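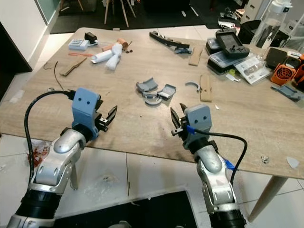 3.2 How I read the horoscopes

I'll admit I went into this thinking every monthly column would say pretty much the same thing. I pulled 444 of them from the Stundus archive and read them over one long January (with a lot of tea!), marking each time the writer told the reader to do something. Of those, 234 had at least one piece of plain advice, like "call your sister" or "hold off on signing." The rest stuck to moods and planets.

Then I sent 70 columns to a second reader in Plollthorpe, with the star signs taken out, and we compared notes.
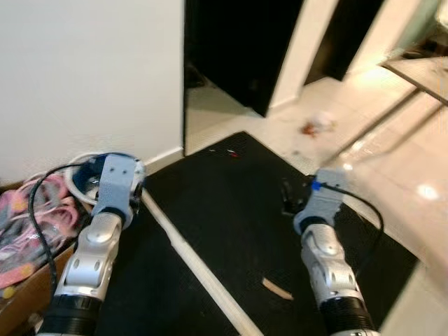

We mostly agreed on money advice, which I'd expected, but love advice was a mess. Is "let your heart lead" an instruction or just a nice thought? I said instruction, my second reader said no, and we went back and forth until we wrote 2 extra rules for it. Figure 4 shows the final split by topic.

Figure 4. Columns with and without plain advice, by topic, after the extra rules.

I also tried the same marking on a few Culelent columns, but they run so short that I left them out of the totals. Matubbar prints weekly forecasts only, so those will have to wait for another paper.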